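Part-Time Stockroom and Order Packing Assistant
Bratby Hats & Caps, Derkmont
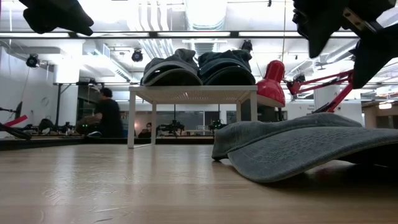 Baseball caps in gray and denim.

Bratby sells hats and caps online and from one shop in Derkmont. We are hiring 2 part-time assistants for our stockroom on Lappalainen Street. The job starts in March and runs through the end of summer, with a chance of staying on after that.

What you will do
Pick and pack customer orders
Check returned items for marks and loose stitching
Put away deliveries and keep shelf labels up to date
Help with the yearly stock count – we carry 1,054 styles and sizes, so it takes a few days

Hours and pay
30 hours a week, 8:30 a.m. to 3 p.m. with a half-hour unpaid lunch. Pay is hourly and will be given in the offer letter. You get a staff discount after your first month. Overtime is available before the holidays but is never required.

What we ask for
You can lift boxes and stand for most of a shift. You can read a packing slip and notice when the size on the label does not match the size on the order. Stockroom experience is useful but we will train you. You must be 18 or older.

Getting here
The 82 bus from Fedstead stops across the street. Parking is limited – please use the rear lot, not the customer spaces.

How to apply
Bring or mail a resume to the shop, or fill in the form at the front counter. Tell us which date you could start and any weeks you already know you will be away. Interviews take 30 minutes and include a short packing task. We reply to all applicants.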